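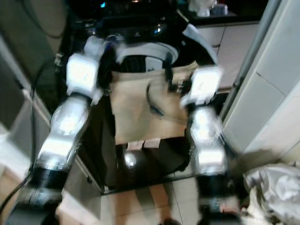
Omeo used to be a supper club with a bandstand, out where the bus from Jistitau turns around, and I had wanted to see the inside of it for years. They opened it up for one afternoon and I got there early, which I'm glad of, as the line was down the steps by the time I came out. The first thing that struck me was how much equipment a place like this needs to be heard properly, and how much of it is black boxes of one kind or another. I've never learned to tell them apart. The people at Omeo were very patient with this sort of ignorance, and one of them walked me through the whole chain from microphone to speaker twice.

The room holds 200, though on the old license it was fewer, and the tables are set so close that you would get to know your neighbors by the second number. The stage is low. You could rest your drink on it if you had the front table, and I gather plenty of people did. There are rings in the varnish all along the lip, and they've left them there, hurray.

Upstairs is the part I'd tell anyone to see. The old dressing room has been kept with its mirror and a radiator that bangs, and along one wall hang posters from the years when the Alhassan Quintet played a week here every March. They're printed in two colors, mostly orange and a brown that must have been red once. Admission on the earliest one is a dollar, with a steak thrown in on the first night. I stood and read every single one.

Then came the music. A trio from Piturham set up at three o'clock with piano, bass and a very small drum kit, and played for 30 minutes that felt like 10. The piano is the house piano, the same one that's in the posters, and it has a bright, slightly sour top octave that the player clearly loved, because she kept going back up there. They did two ballads and a fast blues, and then took requests. Someone called out for a waltz and got one. Without the usual crowd noise you could hear the brushes on the snare from the back wall, and the bass came up through the floorboards into your shoes.

I asked about the sound, and it comes down to the ceiling, which is pressed tin with cork glued over half of it. Whoever did that did it by ear. A crew came out a few years ago with plans to tear it down and put up panels, listened to one set, and went home again.

Coffee was in the old coat check, with a lemon cake that ran out before the second pot did. I bought a record for 20 dollars, a live date taped in that very room, and you can hear the radiator on side two. Regular shows start up again in March. The last bus back to Jistitau leaves before the second set, so get a ride with someone if you can. I already have.

Last updated: 15 Nov 2018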